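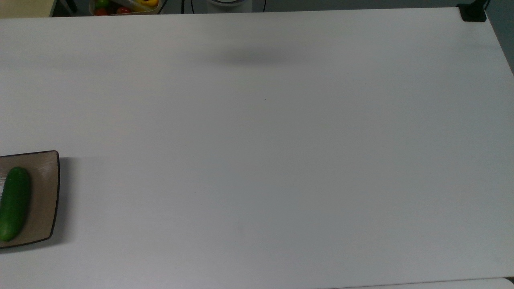
It is only a nice window on top of the planners we already have, and you pay for the window. So went the first comment under my short note on Etetti in January, and I promised to the commenter that I would write again when I had used the program for longer. I have used version 2 most working days since then. I paid for the license myself, through the reseller Hettiarachchi.

Review: Etetti 2 with the Rama perception module
Posted October 8, 2021

What it is

Etetti is made by Lusden. It is a desktop program for planning and running pick and place tasks with one arm. You give it a model of your arm and your table, you connect the cameras, and you build the task from blocks: look, approach, close, lift, move, release. Under each block there is a page of settings, and under the settings you can open the script and change it by hand. Rama is a separate module which finds the objects and passes their position to the planner. You can buy Etetti without Rama, but I think few people will want that.

Our work is with vegetables and one dish. The task is to take a cucumber out of the dish and lay it on the table, or the opposite direction. It sounds easy, and the motion part is easy. The seeing part takes the time.

Installing

The manual has 258 pages and I read more of it than I wanted. The installation itself was without problems on one computer. On the second one the program did not start until I removed an older driver for the camera, and the message on the screen spoke about the license, so I lost an afternoon looking in the wrong place. Support answered the next morning and was polite.

Calibration between arm and camera is the best part of the whole product. The program proposes the poses, you confirm them one after another, and at the end it shows the error for each pose. A bad pose can be removed without starting from zero.

Rama on a white table

A green cucumber on a white table is a gift for any detector, and Rama finds it with the factory model, no training needed. It also gives the long axis, which I need for turning the fingers the right way. The time from image to position is 400 milliseconds on our computer. For objects that do not move I have no complaint.

Two things are less good. The first is small dark marks on the table. With the default settings Rama reports some of them as objects, and the planner then makes a careful path around a speck. You must raise the minimum size, and the setting is hidden under "Scene", not under "Detection" where I searched for it.

The second is the edge of the view. When the dish stands far to the left in the head camera, as it does at the top of this page, one side of the cucumber is outside the image. Rama still draws a full outline, but it puts the middle of the object a little too far to the right, and the confidence number stays high. I would prefer that it says "I see only a part". The workaround is to add the side camera and choose "merge" - after that the position is good again, but the setup has one more camera to calibrate.

Planning and control

The planner is quick and the paths look natural. I like that I can draw a zone where the fingers must stay above a certain height. With a dish that has a raised rim this saved me a lot of testing. I also like the slow replay, where you move a slider with the mouse and the real arm follows at low speed.

What I miss is a good treatment of cables. The arm model knows nothing about a cable unless you add it as a chain of small boxes, and this is tiring work. Also, after an emergency stop the program forgets at which block it was. You choose the block again from the list, and if you choose wrong it does not warn you.
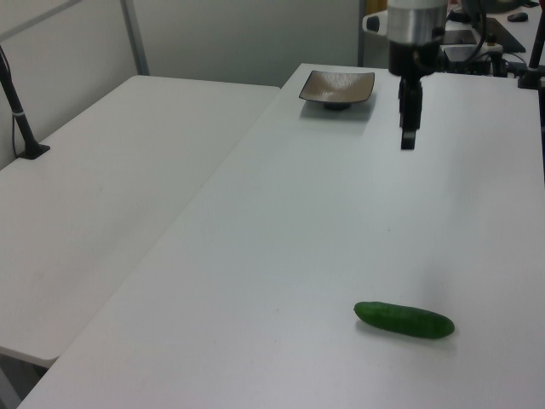

Logs and tooling

Every run is saved with the images, the joint values and the result of each block. You can filter by block and open two runs next to each other, with the same time line. I use this more than anything else in the program. The search becomes slow after 3,000 runs, and export is only in Lusden's own format or as a plain table without images. A colleague wrote a small converter, otherwise we would be stuck there.

The update in summer changed the names of several script functions. The old names still work but each one writes a warning in the log, so the log became long until I cleaned my scripts.

Is the comment right?

Partly. For the planning alone I would not pay, the free planners are good enough for one arm and one table. I pay for the calibration and the logs, and a bit for Rama. If you already have your own logging, take the trial first and look closely at the export before you decide.

Four stars from five. I take one star away for the edge of the view and for the license message.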